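Lundstead Residents' Service
Home | Household Advice | Laundry | Storage | Repairs | Contact

Care of Table Linen and Washable Household Textiles
June
By Leena Jääskeläinen, Household Advice Office

The office receives more inquiries about white table linen than about any other household textile. The guidance that follows applies to cotton and linen cloths used indoors and on balconies or terraces. Residents should read the care label first and follow it wherever it differs from this page.

Before washing

Shake the cloth outdoors to remove crumbs and grit. Scrape off solid food with the back of a spoon, working from the edge of the mark toward the center. Stains from coffee, tea, and fruit should be rinsed from the reverse side with cold water as soon as the table has been cleared. Candle wax should be left to harden, lifted with a blunt knife, and then pressed between sheets of plain paper with a warm iron. The paper must be replaced as it takes up the wax.

Grease responds well to dish soap. Apply a small amount undiluted, leave it for 26 minutes, and rinse. Red wine should be blotted with a clean white cloth. Salt may be used on a fresh spill but has little effect once the mark has dried.

Washing and drying

Wash white cloths separately, and do not fill the drum more than two-thirds. An overfilled drum leaves creases that are difficult to iron out. Chlorine bleach weakens linen fibers and should be avoided; an oxygen-based product is suitable for most white cotton. Check each stain before drying, as heat will set whatever remains.

Residents of the Tikkanen building may use the shared drying lines until nine in the evening. Cloths should be hung by the hem, with the pegs placed close to the corners. Round cloths hold their shape better when folded once over the line — a single peg tends to pull the edge into a point.

Ironing and storage

Iron linen while it is still slightly damp, on the reverse side first. Begin at the center of a round cloth and turn it gradually. Embroidered areas should be laid face down on a folded towel.

Cloths in regular use may be kept folded in a drawer. Those used only a few times a year are better rolled on a cardboard tube covered with acid-free paper. Starch should be washed out before long storage. Refold stored cloths every five months along different lines.

Plush items and cushions

Small plush items may be machine washed in a closed mesh bag if the label permits. Use cool water and a gentle cycle, press out the moisture with a towel, and dry them away from direct heat. Items with batteries or sound units must be cleaned by hand with a damp cloth.

Questions regarding shared laundry rooms should be addressed to Godfrey Nyanda at extension 616.
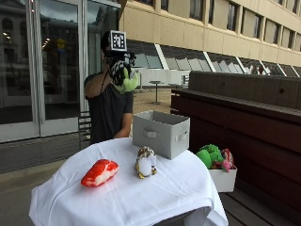 Requests for the printed edition of this guidance should state the building name and apartment number. Copies are delivered with the regular notices.

Contact: Household Advice Office, P.O. Box 3878 | © Lundstead Residents' Service | Back to top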